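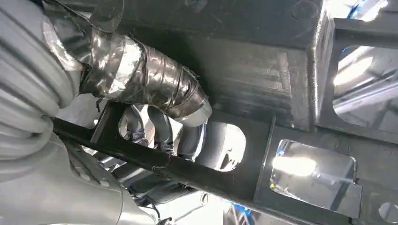

Foil-wrapped pipe, black rod and pierced chassis frame, vehicle underside.

Fidimham Underbody Set

Contents
2,000 colour stills of vehicle undersides, grouped by part: pipes and wrapping, rods, hoses and cables, frame cutouts. The Vandton portion holds 1,360 files.

Labels
One main part per still, plus any secondary parts. Foil tape is labelled separately from the pipe it covers. Creases and lifted edges get the tag "tape_surface" – they are not graded as damage. Openings in the frame are labelled by shape only.

Known limits
Glare through the larger cutouts hides detail behind them. Hose fittings are labelled in 861 files; the rest are pending.

Version 4
Cikach part names replaced with plain ones. Old names are kept in the aliases file.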